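June 30, 2022

Sorting Gran's recipes, day whatever it is now
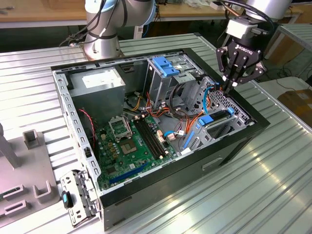 So I've finally got to the bottom of the second biscuit tin, and I'm only a bit cross-eyed. I've been typing them up after tea most nights this month, and the count as of this evening is 716 cards, which is a lot of cards for a woman who made the same five dinners my whole childhood. There are 85 for fruit cake alone. Eighty-five! Most of them are the same cake with a different amount of sherry, and you can watch the sherry going up as the years go by.

Tonight's lot was mostly chutney. I don't even like chutney much but I got quite absorbed. She used to send off to Fusley for her vinegar, a proper big jar of it, and she wrote the price on the back of the card every time so she could be annoyed about it later. There's one for marrow and ginger that just says "do not bother" across the top in red biro. I typed that in as well. It's part of the recipe as far as I'm concerned.

The handwriting is getting easier. I thought for ages that she was putting "mice" in everything, and it's mace. Her sevens are still a nightmare and look exactly like her ones, so there's a ginger parkin that wants either one or seven teaspoons of bicarb, and I suppose I'll have to find out the hard way (with the windows open). I might try it at the weekend if I can get treacle. The shop was out again, only golden syrup, and I'm not doing it with golden syrup, I can hear her already.

Rang Mum to ask about the Stirndale pudding because there's no method on the card, only a list of what goes in and then "as usual". As usual! Mum says it's steamed, and then she said no, baked in a water bath, and then she said she'd never liked it and could we talk about something else. I've put a question mark next to it. My aunt may know, she was the one who got sent up to Stirndale every summer and came back fat and happy.

The plan is still to get them printed and bound in time for November, when everybody's coming here for the big birthday. I priced up 12 copies with Shin, the little print place by the station, and it was dearer than I'd hoped but the paper is lovely and thick and they can do a wipe-clean cover, which this family needs. Losus were cheaper but they wanted everything sent in some format I'd never heard of and the sample pages smelt of fish. Shin it is, I think. I'll sleep on it.

Haven't decided about the order yet. I started off alphabetical, then changed to puddings and mains and so on, and now I rather want to put them in just as they came out of the tins, muddle and all, with the knitting pattern for a bobble hat stuck between two sorts of flapjack. It'd drive my brother mad, trying to look anything up.

It's stopped raining and I've got ink on my good sleeve. Third tin tomorrow. It rattles, so there's more than cards in it. Bed now, and must remember to soak the sultanas.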